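4.2 Can it clear a table yet?

I'll give you the short answer first: sort of! Zuleica Batista and I ran our chore policy, Fulla, through 200 simulated tries at clearing a table, and it finished 118 of them. I was thrilled, and Mounir Gaber told me to calm down.

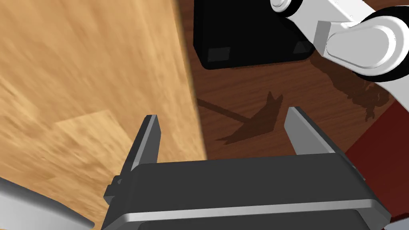 Figure 3. Gripper view with both fingers open beside the wood surface.

Most of the misses came at the very start, when the arm has to pick something to go after (we score a try as a miss if it dithers past the time limit).
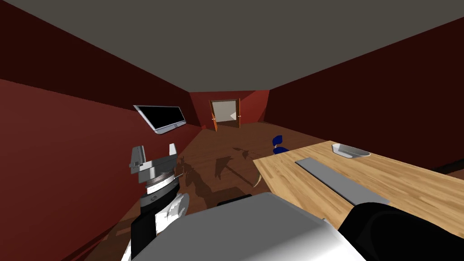

Planning was where I'd expected trouble, and I got plenty of it. Fulla handles one item nicely and then loses track of what's left. Low, flat things are the worst for it, and a table with a long gray slab and a little white dish farther back is pretty much its nightmare. Seventeen tries ended with the arm hovering over the wrong item.

The other headache is looking the wrong way. With a bare wall filling the wrist view, the policy has very little to steer by, and we had to add a "turn back" rule.
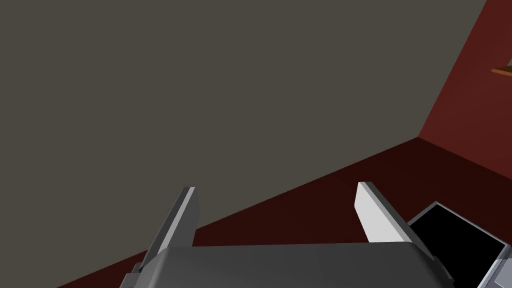

Figure 4. Wrist view toward the gray and red walls, gripper empty.

Adding the rule took Slavica Jurić two days, and we use it in all the runs in Section 5.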